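Keeping a white table white

Posted Sun 27 December in Kitchen Bits

I bought our white table one June, in a fit of optimism, and I have been wiping it ever since. It's the matt sort, very smooth, lovely to work at, and it shows absolutely everything - tea, biro, beetroot, the blue off a cheap paper napkin. After this week's visitors I thought I'd write down what I do, as I've been asked for it twice by the Elesstead lot.

First, get the crumbs off dry. I use the side of my hand and a plate held under the edge (my mother had a proper crumb brush, I have a plate). If you go in with a wet cloth straight away you just make paste.

Then a sponge, and a small one! I cut the big ones in half with kitchen scissors. You get two for the price of one, and a half fits under your fingertips so you can press on the mark and leave everything else alone. Squeeze it out hard before you start. One drop of washing-up liquid is plenty.
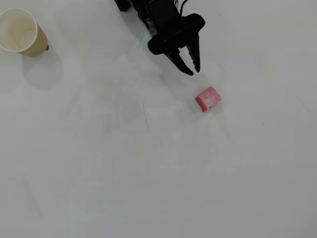
Paper cup and little red-and-white block on the white top.

Now, paper cups. I keep a stack of plain ones in the drawer for cleaning days, and I put my soapy water in one of those instead of dragging out a bowl. Only fill it a third of the way or you'll have it over with your elbow. When the water goes grey, tip it away and start again. The same cup will do three or four rounds before the bottom seam goes soft, and after that I stand it on a saucer or give up on it.

For tea rings, lay a damp cloth over the mark while you wash up, then rub in small circles. Biro is more stubborn. Hubert Bühler, who had our kitchen before us and still pops round, swears by a dab of bicarbonate of soda on a wet fingertip, and he's right, but go gently on a matt top or you'll end up with a shiny patch. Try it near a corner first.

Rinse with plain water and dry with an old tea towel. Don't skip the drying, it's what stops the smears, and you'll see them all the moment the sun comes round.

Stand your sponge on its edge by the tap afterwards so the air gets to it. Mine goes down to floor duty after 2 weeks, and then in the bin.

Next time: the inside of the teapot.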